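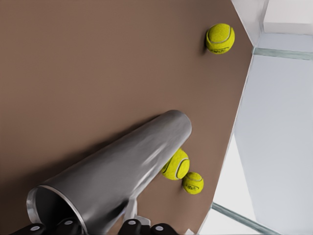
Figure 4. Trois balles de tennis et un cylindre métallique sur le plateau, dans le simulateur.

4.3 Tâche d'essai : ranger les balles

Cette tâche sert à juger si le bras configuré avec Varon peut assurer un rangement domestique simple. Elle se déroule entièrement en simulation. Comptez 39 minutes pour une série complète.

1. Ouvrez le projet Catcombe et chargez la scène « balles ».
2. Vérifiez que le plateau est dégagé, hormis les objets de la tâche.
3. Réglez la graine aléatoire sur 3496.
4. Placez la pince en position ouverte, puis affichez la vue de dessus.

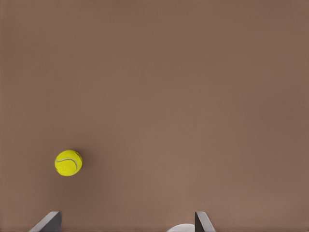

5. Attendez que la vue soit stable avant de lancer la série. Un départ trop rapide fausse la première saisie.
6. Lancez sept essais sans modifier l'éclairage.

Remarque : une balle isolée et deux balles voisines ne posent pas le même problème. Dans le second cas, les doigts risquent de pousser une balle en voulant saisir l'autre. Notez ces essais à part.

Attention : ne transposez pas les réglages de force sur un bras réel. Reprenez d'abord la section 2.

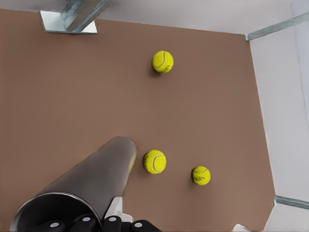 7. En fin de série, exportez le journal et relevez les saisies manquées, les chutes et les reprises manuelles.

Sur plus de 3590 essais menés chez Hinside, Nosipho Rampersad a relevé des résultats corrects pour les objets isolés, nettement moins bons dès que les objets se touchent. Pour l'instant, nous déconseillons de confier ce type de rangement à la machine sans surveillance.

Les écarts de calibrage sont traités en 4.4 (rédaction : Veronika Szekeres).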